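Sunday, after lunch

Third day with the Gosling hand gripper kit from Dreltinia, which we have on loan until the end of July, and I'm warming to it. The fridge task is what I wanted to try most — small door, drinks close together, not much room for two hands. 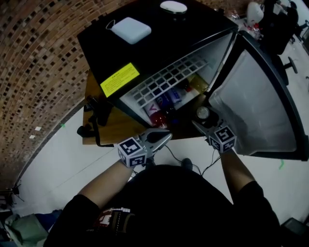
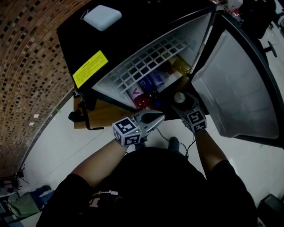 Both grippers at the mini fridge.

We're at 70 takes now, 18 of them thrown out, mostly my own fault for rushing the start. The quote is 3,273 for the pair plus 400 for a year of support, a bit steep next to the Buswood set, but I do like these grips so much better. Ask Ivside whether they'd sell us spare finger pads on their own.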